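How to sort out a desk that has a cable hole in it

By Eluned Lloyd
August 7, 2022
40 shares | 3 comments

I've read a lot of desk organizing advice and most of it wants me to buy something. Drawer towers, felt mats, a little bamboo thing for pens. I have my doubts. Most of the mess on a desk is packaging, and another box to keep it in won't help much.

What follows takes up to 30 minutes and needs one shallow tray, a damp cloth and a trash bag.

Step 1. Take everything off. All of it, including the lamp. People try to clean around things and then wonder why the desk looks the same. Put it on the bed or the floor where it will annoy you enough to finish.

Step 2. Wipe the top, going with the grain if it has one. I don't bother with special sprays. Wring the cloth out well and go lightly near the cable hole, where the cut edge of the board may not be sealed. Water gets in there and the board swells. I lost a desk from Grovley that way, though they did send a polite email.

Step 3. Put the tray down before anything else comes back. I like a ribbed plastic one. Crumbs and dust drop between the ribs and you can rinse the lot under the faucet. The felt-lined kind looks nicer for a week.

Step 4. Bring things back one at a time, and let anything small go through the tray first. Pull out the flat stuff as you find it – wrappers, backing cards, the printed film that came around something you bought in July. It slides under everything and hides. If it doesn't have a warranty number on it, into the bag. 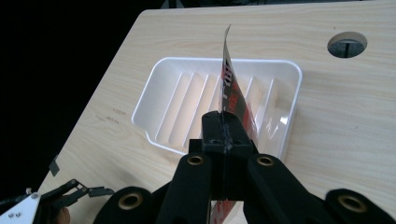
A ribbed white tray on a pale wood-grain top, with a piece of thin printed sheet standing up out of it.

Step 5. Leave the cable hole alone. I know the plastic caps exist. Kidus Shiferaw, who shares my office, bought a Rumudon one and spent the afternoon filing it down to fit. Run the cord through, leave some slack, keep the tray far enough away that you won't knock things in.

Step 6. Stop. The tray is for what you use daily. When it's full, something leaves.

Will it stay tidy? I wouldn't bet on it. Mine gets about two weeks before the wrappers creep back, and then I do steps 3 and 4 again and skip the rest.

1301 views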